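Minutes — Lounge Service Meeting, Viroten, 07/02/2020
Present: Haugen, Hamada, Pasaribu. Apologies: Balogh.
1. Minutes of the October meeting approved.

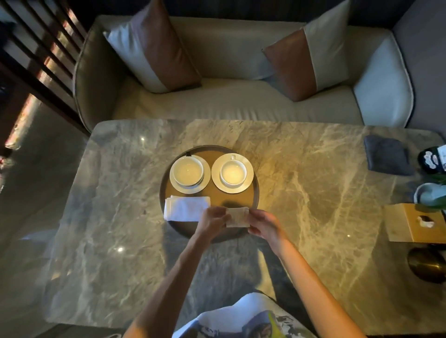 2. Stock. Order for 200 sugar packets confirmed. Saucers: 12 to be replaced. 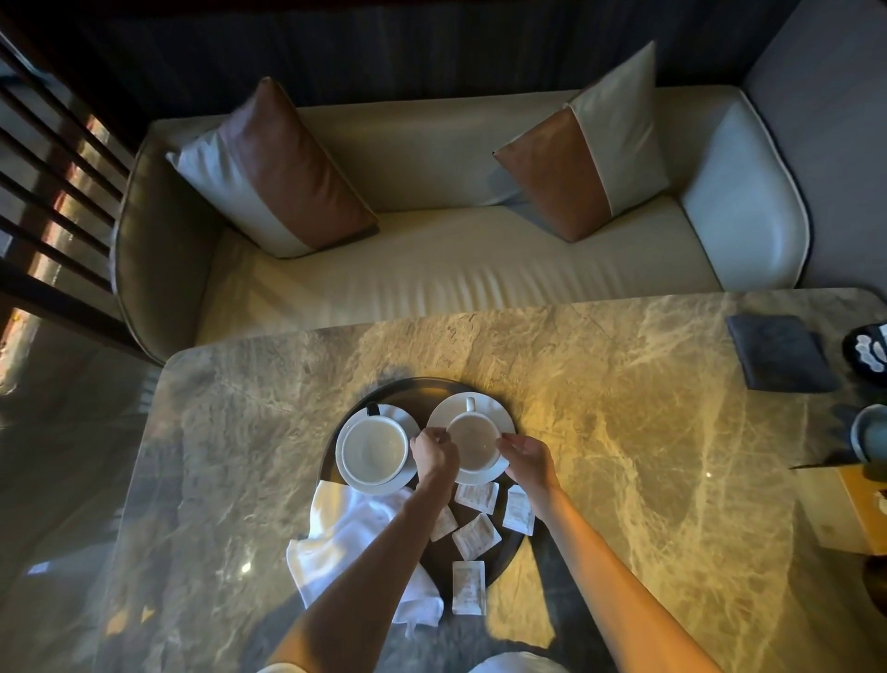 3. Tray layout. Hamada asked for one standard in all lounges. Two cups side by side, each on its own saucer, handles toward the sofa — adopted. 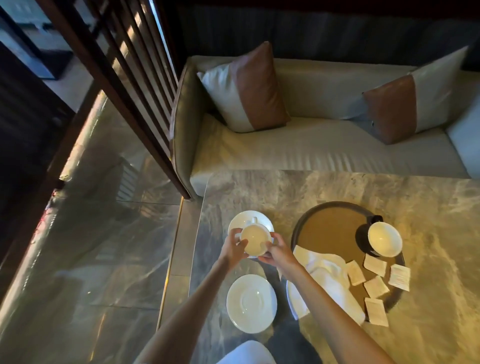
Minutes taken by Nadhirah Pasaribu

4. Napkins. White cloth stays. Haugen to check the laundry rate.
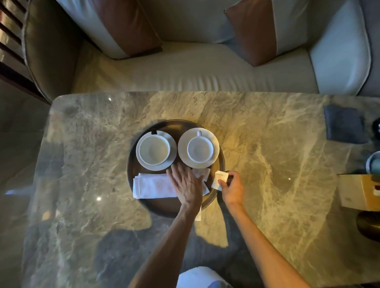 Item 3: tray with folded napkin, lower left.

5. Next meeting to be set by Haugen.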